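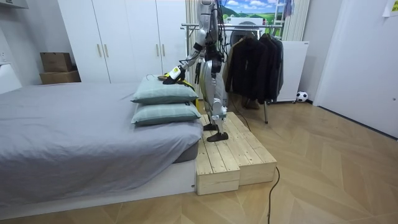 JUNHAM GUEST ROOMS TO OPEN IN APRIL

Bookings now open, 8 rooms to start

Junham, the small hotel group, will open its new guest house in Feleck in April. Eight rooms in the first phase, more to follow if planning goes through. Breakfast included. Parking at the back, not huge.

The building was a seed merchant's until the firm moved out. Stood empty for 5 years. New roof, new windows, original staircase kept. Works carried out by Gririer, who also did the Junham house on the coast.

Beds and bedding are from Väisänen. Two pillows each as standard, extra ones on request, feather-free availble too. Hooks and hangers in every room as walkers asked for somewhere to put a jacket.

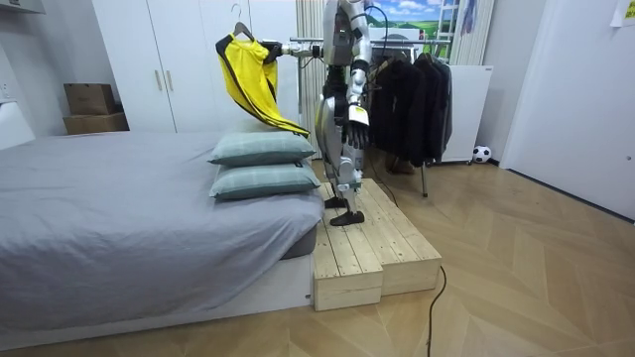

Local offer

Feleck residents get a reduced rate for visiting family untill the end of the first season. Proof of address needed at check-in. One booking per household please.

Notes for editors

Junham had 1,054 bookings at its other house last year. Spend on the Feleck site not being released. Press visits by arrangement, mornings only, before 11am. Floor plans and room rates on request from the Junham press desk.

ENDS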